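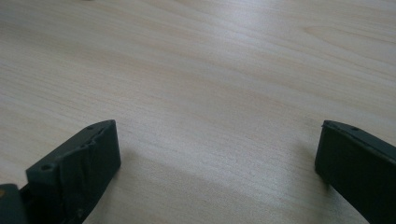
About Kutov

We make the Firkon, a hand-held gripper kit for people who want to show a robot how a job is done before asking it to do that job alone. You hold it, you squeeze, two fingers close on whatever you're picking up, and the camera records the whole thing from the tool's point of view. We love this stuff, and we've tried to build a kit that lets you get to the fun part on the first afternoon.

Kutov started in April with one bench, one borrowed printer and a gripper that pinched its owner more often than the cup it was aimed at. The fingers have been redrawn 14 times (we kept every version, and they live in a drawer that no longer shuts). The current ones are plain, dark and squared off at the tip, with small round holes in them, and they take a lot of knocking about on a tabletop.

What comes in the kit

Every Firkon ships with the handle, the camera mount, 2 pairs of fingers and a roll of grip wrap. You'll want the wrap! Bare fingers are fine for boxes and blocks, but anything slick goes better with a layer on it, and you can change it whenever it wears through. It doesn't have to be neat. Ours never is.

You also get Stulo, our recording software. It runs on an ordinary laptop, saves each take as its own file and lets you throw out the bad ones with a single key. If you've ever sat through 300 takes looking for the one where the spoon went flying, you'll see why we put that key where we did.

Who uses it

Mostly small labs and college classes, plus a few people working at the kitchen table after dinner. The kit goes together in six steps with one screwdriver. Classes can borrow a set before buying — write to us and tell us what you'd like to pick up.

What's next

We're working on Paul, a smaller handle for smaller hands. The trigger is lighter and the grip is shorter, and it uses the same fingers as the Firkon, so you won't need to buy those again. The trigger spring still squeaks. We're on our third supplier.

Page updated Wednesday, August 2, 2023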